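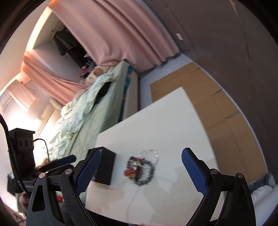

2 min read

Getska learns to untangle the jewellery pile
9 October 2020, Strachan

If you've ever tipped out a drawer of bracelets and tried to pick up just one, you know the problem we've been chewing on at Flultuditz. You pinch a bead, you lift, and three others come along for the ride. We've been working on getting a robot to do it properly, and today I get to share what we found (I've been itching to, so bear with me).

The project is called Getska. Instead of programming a robot arm, we have people do the job themselves with hand-held grippers, in ordinary homes, with a camera watching the fingers. Bedrooms, kitchens, whatever table is going. A beaded bracelet on a white tabletop is a nice honest test, as it changes shape every time you touch it, and the clear glossy ones hardly show up to a camera at all.

We collected 3,504 demonstrations in 40 homes. The first model we trained on them was pretty ordinary, to be frank. It went for the brightest colour in the pile every time and squeezed straight down. Then my colleague Maximiliano Maldonado spent a long evening going back through the recordings and noticed that people rarely grab straight away. They nudge the pile first, watch what moves, and then pick.

So we gave the model the nudge. It now makes one small push, compares the view before and after, and works out which beads belong together. That's the whole method! We call it push-then-pick, and it needed no new hardware.

We ran 232 test piles on the arm in our Strachan lab, none of them used in training. With the push, the robot lifted a single bracelet more than twice as often as it did without. Clear rings are still our weakest result. It loses them against a pale surface, and if two of them are stacked it will usually take both. Fine chains we haven't tried yet.

We think the same trick should help with cables, rubber bands and hair ties, and our friends at Grarano, who sort donated goods for resale, have agreed to let us set up at one of their benches later in October. I'll report back on how that goes, good or bad.

The paper and the training code are on the Getska project page now, and the recordings will follow once the households have signed off on them. For interviews or a demo at the lab, write to the Flultuditz media desk and it'll come through to me.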